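Chapter 4

Carrying Things: How a Bag Holds Its Shape

I learned to sew bags by ruining them. My first proper one was a shopper in heavy cotton, and I was very pleased with it until I put two tins of tomatoes and a library book inside and watched the bottom sag like an old mattress. The stitching was fine. The cloth was fine. I had simply drawn a nice flat rectangle on paper and never once thought about what a bag does all day, which is hang from one or two small points while gravity pulls at everything else.

So before we cut anything in this chapter, I'd like you to go and fetch a bag you own and already like. Any bag will do. Put a few things in it, pick it up by the handle and have a good look. Where does it crease? Which corner drops first? Does the opening gape, or do the sides pinch together? Keep it by you while you read, as I'll be sending you back to it (and yes, you can carry on using it in between).

In Chapter 3 we worked entirely with flat pieces: the pouch, the roll, the envelope case. Those are forgiving. If a seam wanders a little, the finished thing still lies on the table looking much as you meant it to. From now on we are making things with depth, and depth has to come from somewhere. You get it from a gusset, from boxed corners, or from a separate base, and each of these behaves differently once the bag leaves the table.

A gusset is the strip that runs down one side, under the bottom and up the other. It gives you a neat shape with clear edges, and it's my favourite, but it asks for careful measuring. Boxed corners are quicker – you sew a plain bag and then pinch and stitch across each bottom corner – though the sides will always want to lean inwards a bit. A separate base sits somewhere between the two. It is stronger than boxed corners and fiddlier than you'd hope, mostly at the four places where you have to turn.

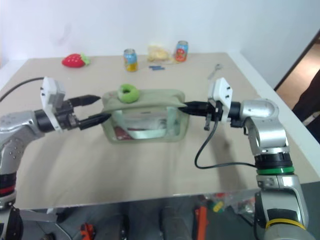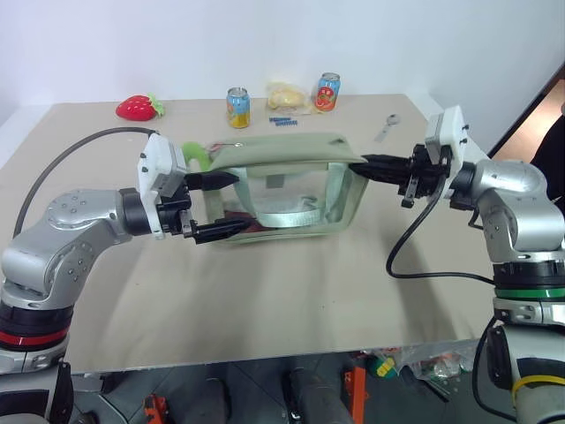

Mixed materials are where most beginners come unstuck, and I was no exception. Fabric gives a little in every direction, and it forgives a needle hole. Clear plastic does neither. Every hole you make in it is there for good, so you can't unpick and try again, and if you use short stitches you end up with a row of perforations like the edge of a stamp. Look at the pale green bag, with its see-through front panel and the fabric rim going round it. That rim is the part I want you to notice, as a fabric border like this gives you something kinder to sew through and something softer to hold. The green handle loop is a good reminder too that a handle starts at one small spot, often close to a corner, and that a boxy bag can tilt when it's lifted. We'll come back to handle placement in the second half of the chapter, with a test you can do using string and a bulldog clip.

My own first go at a clear panel was for a swimming bag. I used pins. Please don't use pins! I had a lovely line of little holes along all four sides before I'd even switched the machine on, and they let the water out nicely, all over the bus seat. These days I use small clips along the edge and a longer stitch than feels right, and I test on an offcut every single time, even when I'm sure.

Then there's the question of stiffness. A limp bag is a pleasure to fold up and a nuisance to find your keys in. A very stiff one looks smart on a shelf and digs into your hip on the walk home. You'll find your own middle ground, and it will change with what you carry. The pattern for this chapter, which I've called the Clulach, is lightly stiffened in the base and left soft at the sides. The one in Chapter 5, the Baststead, is firm all over, and you'll be glad of the practice by then.

A word about seam allowances before we get going. Patterns in this book allow more than you may be used to, and I know it's tempting to trim as you go. Leave it alone until the bag has been turned the right way out and you've hung it up with something inside. I leave mine overnight on the back of the kitchen door with a bag of sugar in it. If a seam is going to creep, it usually shows by breakfast, and you'll want that spare bit of cloth when you go back to fix it.

For the Clulach you will need:

Main fabric, a closely woven cotton or canvas
Lining, something pale so you can see what's at the bottom
A strip of firm interfacing for the base, 70 mm wide
2 handles, bought or made (see Chapter 2)
Strong polyester thread
Clips and chalk

Wash and press your main fabric first. If you're using canvas, press it while it's still slightly damp, and go slowly over the folds. Then clear yourself a good big table, lay the cloth out with the grain running straight up and down, and chalk round the base piece before any of the others. Everything else in the bag is measured from it.

Contact us | © Skulport 2022 | Back to top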